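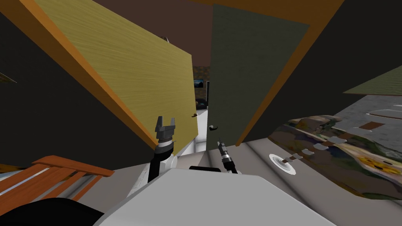
Notebook 7, p. 40

February 26, 2019

Before I forget everything we talked over this morning, I want to get the door rules down in one place. Amber Willems and I have been carrying them around in our heads since January, and Annelies Van Dijk (who has joined us from the Cokus group and asks very good questions) made it plain within ten minutes that our two heads don't agree. So, a long entry, with apologies to whoever reads it next to their lunch.

We are on the simulated house, the hallway layout with the two doors side by side, the yellow one and the green one. I like this layout a great deal. The gap between the doors is narrow, the handles sit on either side of it, and with both grippers up the robot has every chance to do something silly. Layout seed is 2243, and please write the seed down every single time! I spent most of an afternoon last week hunting a run I had only labeled "good one, green door."

Rules as they stand now:

Start pose. Both grippers up and in front of the body before the base moves toward a door. Amber wanted the arms tucked at the sides, and I see her point about the door frames, but then the first reach is long and swings out past the shell. We settled on up and in front, and she can have tucked arms back when she has a planner for them.

One arm per door. The arm that takes the handle keeps it until the door is judged open or the try is called off. No handing over in the middle. The other arm holds still and stays clear of the gap.

Base speed. Within reach of a handle we go down to the slow setting, the same one the Pichler sheet gives for the real base. It is tempting to run faster in simulation – there's no shin to bark and no paint to chip – and I was the worst offender. Annelies said, very kindly, that a habit learned in here will walk straight out into the lab with us. She is right and I have changed my config.

Tilt. The view from the head camera leans hard in this pose, so that the door edges run on the diagonal. Don't straighten it in the saved data. Save it raw, put the head angles beside it, and level it afterward if you need a level copy. Dinari's old scripts leveled on save and we lost the angles for a whole batch, roughly 300 tries, that I still think about when I can't sleep.

Contact. Any touch between an arm and a door panel or door frame, other than fingers on the handle, gets logged as a contact even if the door opens beautifully afterward. We don't wave these through. Run 741 is the one we argued over. Amber called it a success and I called it a contact, and by the new wording it is both, in two separate columns, so we get to stay friends.

Floor things. The rug and the little round white fixture on the floor beside it count as obstacles for the base. I had been treating the rug as plain floor because the wheels don't mind it in simulation, but a real rug is another story, and the Ustance guide we borrowed most of this from says to route around loose coverings unless the task needs them crossed. Fine by me.

Still open: what to do when both handles are within reach and the instruction only says "the door." Annelies would have the robot stop and ask. Amber would have it take the nearer one. I lean toward asking, though I'd like to see how often it comes up before we write it in.

To do: change the log template to two columns, send Annelies the slow-speed config, and rerun 741 with the new start pose. Amber has the template and promises it by tomorrow.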